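Teaching Two Arms to Hand Something Over

By now you can drive one arm without hitting the other. Good. The handover is where that confidence goes to die.

1. Home both arms and check the leaders match. If the left one twitches when you take hold of it, home it again.

2. Start recording, then pick up the object with the left gripper. Grab it near one end. Everyone grabs the middle the first time, and then there is nothing left for the right gripper to hold.

3. Bring both grippers together over the center of the mat and slow down. Slower than that.

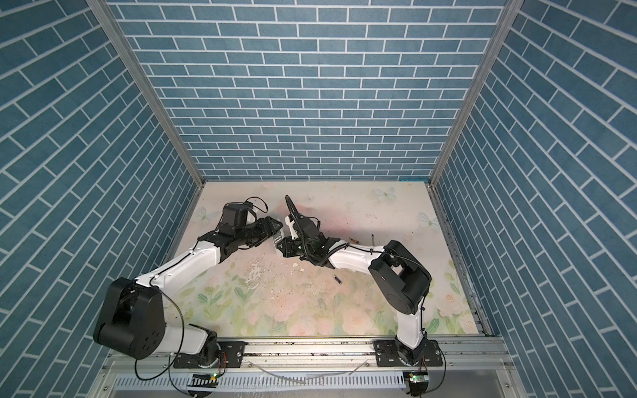 Handover over the middle of the mat, with a small gray handheld device between the grippers.

4. Close the right gripper, wait a full beat, then open the left. Skip the beat and your robot will faithfully learn to drop things.

5. Back the left arm straight out before you move the right. Swinging both at once looks terrific until the wrist cables meet.

Stop the recording and label it. Bad takes go in the reject folder, even the ones you feel sorry for. Svenja wants 400 good ones by September, and after 28 in a row your hands get sloppy, so swap drivers before then.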